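Shared craft table: how do you keep pens and small bits from taking over?

Posted by Jummai Nwosu in Home and Tidying

We have one long wooden table at our craft room and everyone who uses it leaves pens lying all over the top. I bought some plastic baskets with holes in the sides so there would be somewhere obvious to put things, and they mostly get ignored. By 6 in the evening the pens are wherever people dropped them, with tiny orange bits in among them that I'm never sure whether to keep or bin.

I would like a set-up that people follow without me standing over them. I can't put up shelves and I don't want drawers. The table has a shiny finish, so I also want to know if marker comes off it, as I expect somebody will miss the paper sooner or later.
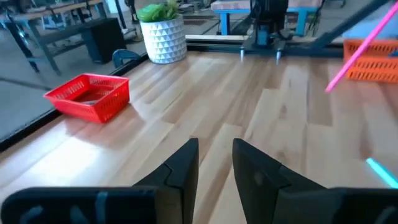
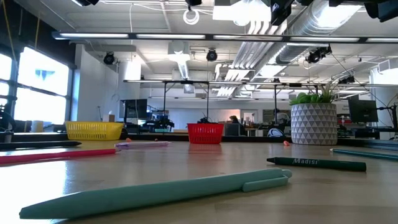 Red basket and the plant pot in both, yellow one in the second only.

The plant can move if it has to. The baskets can go anywhere on the table but they need to stay on it, as the floor is concrete and gets swept every night. Budget is small. I have already looked at the Skellton desk trays and they are too deep for pens, you end up digging.

Meinir Mathias

Your baskets are at the back, so people have to reach over their work to use them. Bring one forward to where people sit and leave the other where it is for spares. I did this at an after-school club with 11 children and it made more difference than any label.

Then give each basket one job. Markers in red, ordinary pens in yellow, or the other way round, it doesn't matter as long as you don't keep changing it. Lie the pens flat, all facing the same way. If the holes are big enough for a thin pen to poke through, cut a piece of card to fit the bottom.

The orange bits want a small lidded pot of their own. Go through it once a month, try any caps on the pens you have, and throw out whatever fits nothing.

For marker on a varnished top, try a damp cloth with a drop of washing-up liquid first. If that fails, a little surgical spirit on cotton wool, but test it somewhere out of sight because it can dull some finishes. Wipe with clean water after and dry it.

Dong-hyun Kwak

just have fewer pens. we got rid of most of ours and no one noticed

Hyun-seo Pyo

Agree with Meinir about moving a basket forward. I would leave the plant at the back, it isn't in the way of anything there. Only thing to watch is water on the wood, so put a saucer or a cork mat under the pot if there isn't one already.

I would not use surgical spirit on a table if I didn't know what it was finished with. We had a cloudy patch on ours in January that never came out. A white pencil rubber gets off more marker than you would think, so start with that.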